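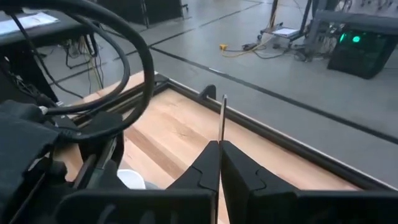 Section 6. Teaching the Rod Task by Remote Control

Paladum learns by watching you do the job through its own arm. It will copy everything you do, including the part where you hesitate, overshoot and mutter. The microphone is off by default, so at least the muttering stays private.

Before you start

Finish the homing routine in Section 4. Put the Nouri hand controller on its stand and let it sit still until the status line reads READY. Picking it up early teaches it a new idea of "level," and you will spend the morning working at a slant.

Check that the wrist view is live in the Traltesska window. You will be steering by it. Watching the real arm over the top of the monitor feels natural and gives worse recordings, as the robot has no monitor to look over.

Recording a demonstration

1. Open a new task in Traltesska and give it a name you will recognize in August. "test2_final_new" is accepted by the software.

2. Set the speed limit to Slow. Experienced operators may use Medium. Everyone believes they are an experienced operator.

3. Squeeze and hold the deadman grip on the controller. The arm follows your hand only while the grip is held.

4. Press REC. Wait one full breath before moving.

5. Bring the open fingers down on either side of the rod. Line up the rod with the gap between the fingertips in the wrist view, then stop.

6. Close the fingers with the trigger, slowly. When the force bar turns solid, quit squeezing. Extra pressure does not make the rod more picked up.

7. Lift straight up, carry the rod to the target and lower it. If you bump the target, back off and try again without stopping the recording. A clean recovery is worth keeping.

8. Open the fingers, retreat upward and press REC again to end.

CAUTION: Keep hands out of the work area while the deadman grip is held. If the rod tilts in the fingers, do not reach in to straighten it. Release the grip, press HOLD, and then straighten it.

CAUTION: Route the arm cable so that it has slack at full reach. A tight cable pulls on the wrist, and the robot will faithfully learn to fight it.

Note: Move the rod's starting spot a little between recordings. Seventy-nine perfect demonstrations from the same spot will give you a robot that is brilliant at that spot.

Reviewing and saving

9. Play back each recording at normal speed. Delete any in which the rod was dropped, the view froze, or you answered the phone.

10. Select the keepers and choose Send to Nirnano. Training will not start with fewer than 6.

11. If error 534 appears, the controller and arm clocks disagree. Restart both, arm first.

12. If error 1425 appears, the disk is full. See Section 9, and consider step 9 again with a harder heart.

When training finishes, run the task on Slow with one hand near the stop button. Leave the coffee on another table.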